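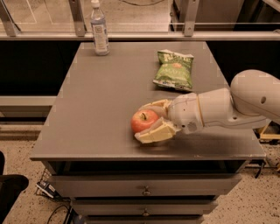 Two-finger gripper at an apple, drawer-unit worktop.

Home | Arms | Grippers | Trial service | FAQ | Contact

Vulcombe Trial Service -- Frequently Asked Questions

What does the trial include?
One Stitus arm, one two-finger gripper, the Ursu control software and 18 days of use at your site. Delivery and collection are included.

What does it cost?
£490 for the trial. The sum is taken off the price if you order within the same quarter.

Do the objects need tags or markers?
No. Ursu works from the camera view. Fruit, bottles and snack bags are all suitable for a first test. Clear plastic and shiny foil may need extra lighting.

Can it pick up soft fruit?
Grip force is set per object. Start at the lowest setting and raise it one step at a time. Bruised stock is not covered by the trial agreement.

Can we use our own table?
Yes, if it is level and does not rock. Lock or tape any drawers shut before the first run.

Is the arm safe to work beside?
Keep out of its reach while it is moving. The stop button must be within reach of the operator -- not on the far side of the table.

Who do we contact with a fault?
Ovidiu Filip, extension 2632. Quote the serial number on the base. For invoices, Fergal Rafferty, extension 1917.

Page updated 27/05/2022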